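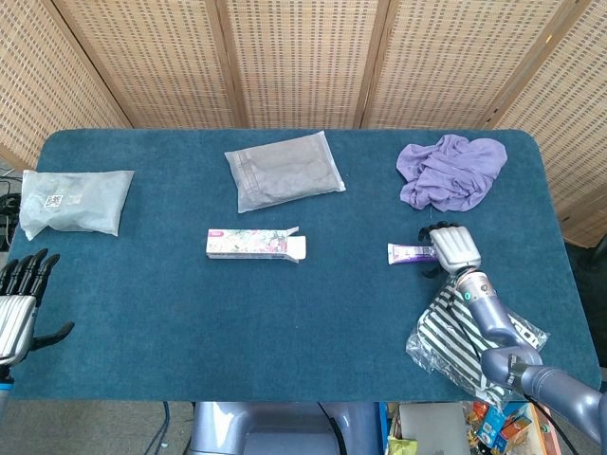
benchrat_6
Mon 29 June
Finally got the Cinent hands on both arms, so I'm putting my first notes up before I forget them. We came from the Nisach two-finger grippers and wow, tubes are so much nicer now! It holds a toothpaste tube by the body with the fingertips and I'm not fighting the thing rolling away. Clear plastic bags are still my headache, because the head camera gets lost in the shine.

treltero_fan
What does a tube prove though? My old Nisach pair did tubes all day. Try 100 picks on something limp in crinkly wrap, then tell me fingers are worth the price.

benchrat_6
Fair, I've only done short runs. Loose cloth is easy so far, wrapped cloth isn't — I'd say 3 good grabs out of 7 on a bad afternoon.

knucklejoint
That sounds like your camera and not your hand. We moved to a Llorente wrist cam and the bag problem shrank a lot. Are you on the stock controller?

benchrat_6
Stock, yeah. Haven't touched the grip force either (scared to, a bit).

treltero_fan
Still say suction for bags.

knucklejoint
Suction on wrinkled film? No thanks, we tried it for a month and it leaked constantly. Turn the force down first and post numbers in July.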